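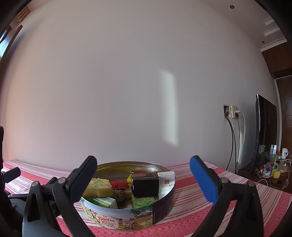 Paper Leaf Garland: Tips for Making It With Kids

A leaf garland is a good fall craft for ages three and up. It uses paper, paint and string, and most of it can be done at the kitchen table in one afternoon. These tips come from making it several years running, first at home and later with a bigger group at the Stiltbridge library.

Paper

Use watercolor paper or heavy drawing paper. Printer paper curls as soon as the paint goes on and tears at the punched hole. If you have old brown grocery bags, cut those up for a few of the leaves – they take paint well and the plain side looks good with no paint at all.

Paint the full sheet first and cut the leaves out later. Small children get frustrated trying to stay inside a leaf shape, and a big sheet gives them room. Cover both sides if the garland will hang in a window.

Paint

Washable tempera is fine. Put out red, yellow and a little brown, and leave the green in the cupboard until the end, or every sheet turns the color of mud. Two spoonfuls of each color per child is plenty.

For a speckled look, flick thinned paint from an old toothbrush. Do this outside.

Drying

Lay the sheets flat overnight on wax paper. Newspaper sticks. If the sheets are still wavy in the morning, stack them under a few heavy books until lunchtime.

Cutting

Make two or three leaf templates from a cereal box. Trace with pencil on the back. Oak leaves are hard for little hands to cut, so stick with a simple oval with a stem, or a heart shape turned upside down. Fold each leaf down the middle once it is cut and open it again. The crease makes it stand out from the string a bit.

Keep the scraps. They punch into good confetti for card making.

Stringing

Cotton kitchen twine holds better than yarn, and it doesn't stretch. Punch two holes near the top of each leaf, half an inch apart, and thread the twine in one and out the other. With a single hole the leaves spin around and hang sideways.

Wrap a piece of tape around the end of the twine so it goes through without a needle. Leave a foot of bare twine at each end for hanging. A leaf every four inches fills a mantel nicely. For a stair rail, go closer.

The year we did the garland for the Jenkins Street block party we cut 286 leaves, and that covered both sides of the porch. For anything that size, use a lever punch and do the holes five sheets at a time.

Hanging

Removable hooks are better than tape on painted walls. Outdoors, the garland will last a few dry days under a roof. Rain finishes it.

Storing

Wind the garland loosely around a piece of cardboard with a notch cut in each end, then slide it into a flat box. Do not fold it into a plastic bag, where the leaves get crushed and the paint can stick to itself. Ours has come out in good shape every September, apart from a few bent stems.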